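Gasudis: progress report to Mikadgate, March
Work package 2, upkeep and set-up of the Cozma cell
Prepared by Dorin Hodoroagă

1. Position at the end of the month

The Cozma cell is running again on both arms. It was out of use for 17 working hours in the period, all of it planned except one afternoon when the left wrist camera kept dropping its connection. The handling trials on thin stock (paper sheets, card, labels) started later than the plan says and are now under way. Spending is within the budget for this work package. The one order still open is with Bornolero, for spare finger pads.

2. Work done on the arms

Both arms were taken back to their zero positions and recalibrated. The left arm had drifted at the wrist joint, enough for the gripper to meet the table at a slight angle. The joint screws had worked loose. They were taken out, cleaned, refitted with thread lock and marked with a paint pen so that any movement shows up at the morning check.

The right arm needed less. One cable clip on the forearm had opened and was replaced. The cable was rerouted with more slack at the elbow, as it was being pulled tight when the arm reached to the far side of the table.

We have not changed the motors. The elbow motor on the right arm runs warmer than the others, and I would like to keep an eye on it for another month before asking for a replacement.

3. Wrist cameras and mounts

The first camera mounts were printed in one piece and flexed when the arm stopped quickly. The present mounts are thicker at the base, where they meet the gripper. Printing one takes a night, and we now keep a spare of each.

After refitting a mount, the camera has to be lined up again with the fingers. We do this by closing the gripper on something thin and checking that the fingers sit the same way in the picture as they did before the mount came off. It is a slow job by hand. A small printed jig has been drawn up for it, and I expect to have it in use by the next report.

The dropped connection on the left camera was traced to the plug. It had been taking the strain each time the wrist turned through its full range. The cable now has a loop at the wrist and is tied down below the plug, and the fault has not come back.

4. Gripper fingers and thin stock

Thin stock is the hardest thing the cell is asked to hold. A sheet of paper bends away from the fingers, and if the two tips are not level it turns as soon as it is lifted. We levelled the fingers on both grippers with shims and reduced the closing force to 60 per cent of the earlier setting. At the old force the sheets were being creased.

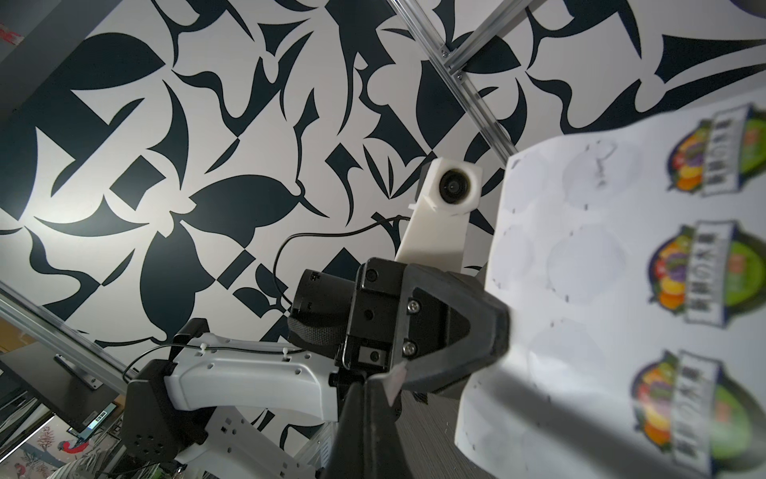
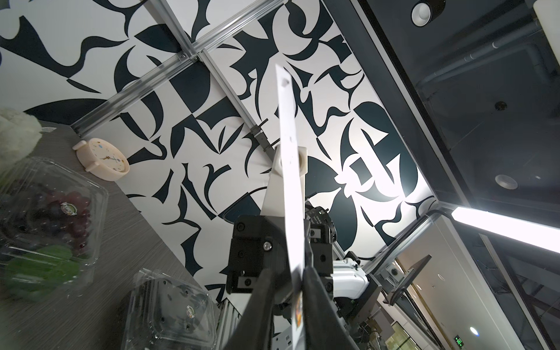 Looking up past the gripper, with the patterned wall behind.

The new setting was tried over 200 lifts, using sheets of different stiffness. There were 22 failures. Most of them came from the softest sheets, which slid out sideways during the turn. The rest were missed picks, where the fingers closed above the edge of the sheet. The missed picks stopped once the table height had been entered again after the recalibration, a step that had been left off the checklist. It is on it now.

The pads at the fingertips wear at the outer corner first. A worn pad still holds a box or a tub without trouble, so the wear is easy to overlook until paper is put in. For the time being pads are changed by the calendar, every two weeks, on both arms together.

5. Frame and cabling

The aluminium rails were checked for tightness at every joint. Two corner brackets at the back took a further quarter turn. All cables running along the rails have been labelled at both ends, which should shorten the next fault search a good deal.

6. Daily care

The morning check takes ten minutes: zero positions, paint marks, pads, cable loops, one picture from each camera compared with the reference picture. The sheet is signed and kept in the folder by the control computer. The check was missed twice in the month, both times when I was off site. A second person has since been shown how to do it.

7. Problems and requests

Bornolero has put back delivery of the pads. We have enough for two more changes. If the order slips again we will cut pads from sheet rubber, as we did at the start of the project, though these do not last as long.

We ask Mikadgate to agree to moving the unspent part of the travel line to spares, to cover a second elbow motor should it be needed.

8. Next month

Finish and fit the camera jig. Repeat the lifts with the softest sheets at a slower turning speed. Write up the pad change and the zeroing procedure so that both can be done without me. Record the temperature of the right elbow motor at the start and end of each run.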